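Fostenik Accessory Case, Black: Review
October 2021

I bought the Fostenik case from Okeke to replace a zip pouch that had split along two seams. It holds driver bits, a small ratchet and a set of hex keys, and it has been on my bench since January. Capacity is stated nowhere on the packaging, so I loaded it by weight and stopped at 500 grams. I would not put much more in it.

The shell is a two-part clamshell in black plastic with a matte finish. The handle is molded into one long side, with an oval cutout and a thick grip bar. There is no pivot to wear out, and the case lies flat with the lid up. Molded ridges and shallow channels run the length of the lid. They collect dust and take a stiff brush to clean. 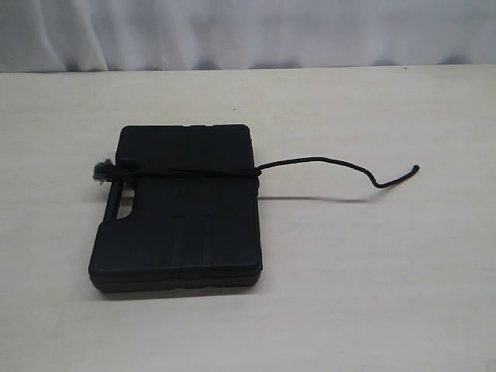

Retention is the weak area. On my unit the lid closes square but has a little play at the rim, enough to let a 4 mm bit work its way out in a full bag. For transport I put a braided cord across the lid, a third of the way down. It adds a few seconds to each opening — acceptable for a bag, irritating at the bench.

The Plavmont equivalent closes more firmly but has a separate folding handle, and it takes up more shelf depth. For storage I would take the Fostenik. For daily carry, the Plavmont.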